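Borghild Holmgren has spent the past two years on a question that sounds too small to need two years: when a person and a robot arm both have hold of something, how does the arm know when to let go, or when to take it?

She works in the manipulation group at Zurnthorpe, in a lab on the ground floor next to the machine shop. The group's method goes by the name Climik. She would like it to have a better name and has stopped trying to find one.

"Most handover work starts with vision," Holmgren says. "You track the hand, you guess where it is going, you plan a path. We do that too, but only for the approach. Once the object is between the fingers, the camera is not much help. Your hand is in the way and so is the gripper. So for the last part we only look at force."

The arm reads the load at its wrist and compares it with a short history of the same signal. A small model labels each slice of that history as one of four states: free, touching, shared or released. The gripper is allowed to change its grip only on a move from one state to the next. A single high reading does nothing.

Thin objects have been the hardest. A heavy object announces itself, because the load changes when the person's hand relaxes. A thin stick weighs so little that the change is lost in the noise from the cables.

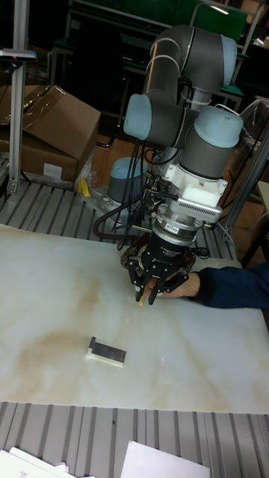 So how does the robot tell a light pull from noise? It waits for the pull to keep its direction. Cable noise wanders, while a person taking something pulls one way for at least 300 milliseconds, and the model was trained to look for that.

The training set is modest. The group recorded 633 handovers and threw out 116 of them, mostly for bad timing marks in the log. Holmgren did the sorting herself over one April and does not recommend it. "I had a rule for what counted as a bad mark, and by the end of the first week I had three rules. I went back and did it all again with one."

An earlier version used a fixed threshold, the same for every object. It worked well on rigid things and badly on everything else. With soft goods the force rises slowly as the material gives, and the old controller would decide that contact had not happened yet and keep closing.

"Cloth was what made us drop the threshold," she says. "You cannot say that this many newtons means the person has it. The number depends on how it is folded and where you are holding it."
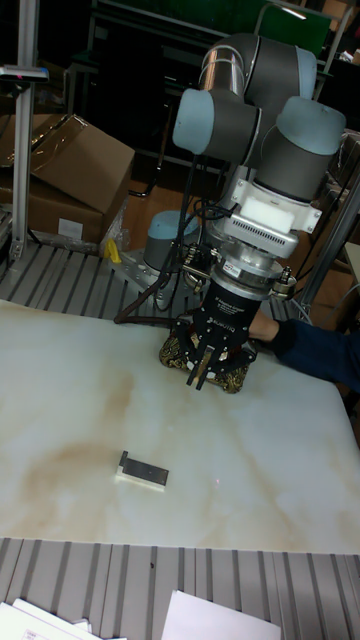 Magyar, reading an early draft of the paper, objected that four states were too few for cloth, and that a fold slipping inside the grip ought to be a state of its own. Holmgren tried it. The fifth state came up so seldom in the recordings that the model never learned it properly, and she took it out again. She still thinks the objection is fair and has put it in the section on limits.

The results she is willing to stand behind come from the last round of tests. Out of 356 handovers, all with objects that were not in the training set, the new controller dropped fewer and held on too long less often than the fixed threshold did. The gain was largest for light objects and smallest for rigid, heavy ones, where the old method was already good enough. She does not claim a gain there.

The method was also run with more than one gripper. The state model reads the wrist and not the fingers, so in principle it should carry over when the hand is changed. In practice it needed a new zero and a short calibration each time — twenty minutes if all goes well.

"With two fingers you know where the grip is," Holmgren says. "With three, the object can settle after you think you are done, and that settling looks a lot like somebody tugging on it. We had false releases from that for a month."

The fix was a short pause after closing, during which the model is not allowed to leave the shared state. It makes the robot feel slower to the person working with it, and some of the people in the tests said so.

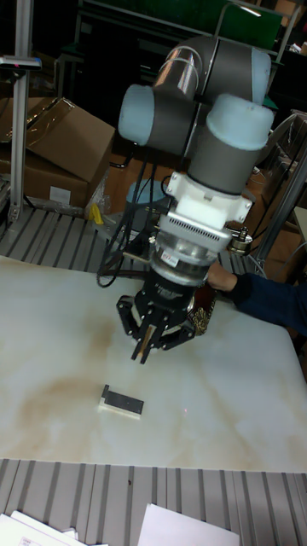
Wadel would rather see the pause learned than set by hand, and has said as much at two group meetings: a fixed delay is just another threshold under a different name. Holmgren agrees with that in part. The delay is the same for every object at present, and a version that shortens it when the signal is quiet is running on the bench now.

She expects to have numbers on it before the next round of recordings, which will use new handlers and the same arm. The code for the state model will go out with the paper. The raw force logs will follow later, once the timing marks have been checked by somebody other than her.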